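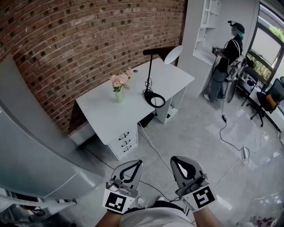 Stellmont Manipulation Group – Working Practice

The group's rules for handheld gripper work run to six pages. The engineer who maintains them was interviewed on the first floor at Brestov, where two operators may share a room. The first draft had 25 rules; the current one has 20.

"We removed whatever could not be checked by looking," the engineer said. "A rule that says 'take care' can't be audited."

Cables take up the longest section. Any lead that crosses a walking route must be taped or moved to the wall before a session is signed off, and power strips belong under furniture where possible. "A floor with a black cable and a white cable across it is a normal floor for us," the engineer said. "The rule covers what you do about it before you start walking backwards."

Markers come next. The square on each gripper finger has to stay flat, clean and in view – a lifted corner means a new print. Worn equipment is fitted by a second person, and trailing leads are clipped at the waist.

Household objects stay where they are unless the task sheet lists them. The engineer would like Zestel, the partner site, to adopt the same wording in August. "Their version says 'tidy the desk first'. Ours says leave the lamp alone."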